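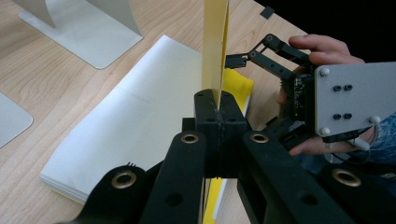 Rullarbridge Table Oil, 6 oz tin

We started making this oil for our own desks, and then people kept asking what was on them! Rullarbridge is a plant-based finishing oil for bare or previously oiled wood. It brings up the grain, leaves a low, soft sheen and lets the table still feel like a table when you run your hand over it. Pale woods stay pretty close to their natural color (a touch warmer, like the wood looks when you wipe it with a damp cloth), and darker ones get noticeably richer.

Thodoris Sarantis mixed the first batches in October, and he's still fussing over the recipe. The current one soaks in faster than the old one and has a much milder smell. I did my whole kitchen table with it before breakfast and was happily drinking coffee in the same room, window open.

Putting it on

Sand with 100 grit if the old surface is rough, then finish finer until you like the feel. Vacuum, then wipe. Pour a small puddle, spread it along the grain with a lint-free cloth and leave it for 60 minutes. Buff off everything that hasn't soaked in, and be thorough, or you'll have sticky patches. Two thin coats are plenty for a desk. For a dining table I'd go to three, with a night between each.

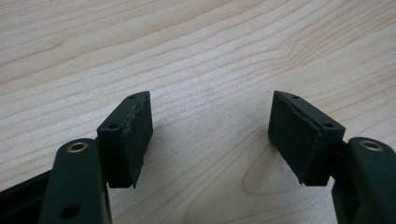

End grain drinks a lot more than the face of the board, so go back to the edges while the first coat is still wet and feed them again. Swirly figure and knots can take oil unevenly too. The second coat usually settles that down, and wow, does it make a wavy board look good.

One tin covers roughly 186 square feet in a single coat on smooth hardwood. Softwoods will use more.

Please lay used cloths flat outdoors to dry before you throw them away. Oily rags bunched up in a trash can may heat up and catch fire.

Goes well with

Gratum cleaning soap, for weekly wiping
Katsaros cotton cloths, washed and hemmed
Ilent felt pads, for anything heavy that gets pushed around

Not for use over varnish, lacquer or laminate. It needs bare wood to sink into. If you aren't sure what's on your table, put a drop of water somewhere out of sight and see if it beads, or write to Dionysis Pappas at the shop. He loves these questions and will probably ask you for a photo of the underside.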